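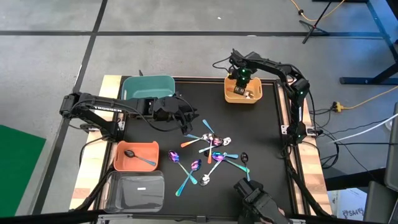

Sealing a Bare Concrete Floor with a Penetrating Sealer

Updated 6 December 2020

These steps apply to interior slabs with no existing coating. The quantities are for Durrani penetrating sealer on a slab of 695 square feet. For a painted or epoxied floor, see the stripping guide first.

1. Test the surface. Put a few drops of water on the slab in several spots. If the water beads, an old sealer is still present and must be ground off.

2. Clean. Sweep, vacuum, then scrub with a neutral cleaner. Oil spots need a separate degreaser -- Prakis works, but rinse it twice. Let the slab dry overnight with the doors open.

3. Check the temperature. The slab itself must be at 47 degrees F or higher. Air temperature is not a substitute; use a surface thermometer.

4. Apply. Work in strips from the far wall toward the exit with a low-pressure sprayer. Keep the surface evenly wet and push puddles out with a microfiber pad. Do not dilute.

5. Remove excess. After 30 minutes, wipe up any liquid still standing. Dried residue turns white and has to be scrubbed off with hot water.

6. Cure. Keep foot traffic off until the next day. Hold off on rolling loads and floor tape for a week -- adhesive bonds poorly to a fresh application.

One coat is enough for a troweled slab. Broom-finished concrete usually takes two.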